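July, still up at 2 a.m.

Gave up on sleep, so I may as well write down day one of the Niven method while I'm still cross about it. Chantal Beaulieu swore by it at lunch. Seven nights, she said, and I'd be a different woman. She paid Drisero for the full course and now goes off like a lamp at ten. She also gave up coffee, moved out of the flat over the bus depot and stopped working nights, but apparently it was the course.

The rules, as far as I can follow them: no screens after supper, two cups of their bark tea, and a page of "unloading" by hand. The tea tastes like a fence. I drank both cups and was up for a wee at midnight and again at one, so I'd like to know who tested it.
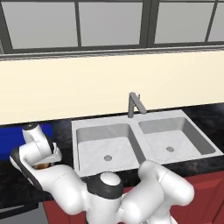

The booklet says waking in the night is the body "asking a question". Mine was asking for the loo. There is a chart at the back with a curve on it and no numbers up either side. I looked for a study and found a paragraph about a doctor in Zondville who is never named and whose patients all felt "lighter". Lighter than what?

To be fair to it, I did feel drowsy at nine. I'd also walked back from Cerkby in the heat with the shopping, and I have felt drowsy at nine after that walk every time I've done it, with no bark involved. 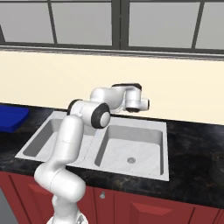
Morning, later

Slept from three or so until the bin lorry. The booklet wants a score out of ten for "restedness" before you've spoken to anyone. I put four. Then I read on and found that low scores in the first week are a sign it's working. High scores are a sign it's working too. I can't think what I'd have to write down for it not to be.

Rang Jade Cloutier, who did two nights of it last winter and gave the tea to her sister. She thinks it's the no-screens part that helps and the rest is packaging. Probably right – though she also thinks magnets did her knee some good. 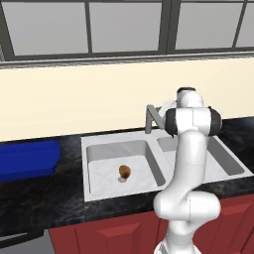
Chantal texted at eleven to ask how I got on. I said early days. I'll do the week, mostly so I can say I did the week, and I'm swapping the bark for ordinary mint from tonight. Must ring about the boiler. Library books due back as well, and I've still not finished the long one.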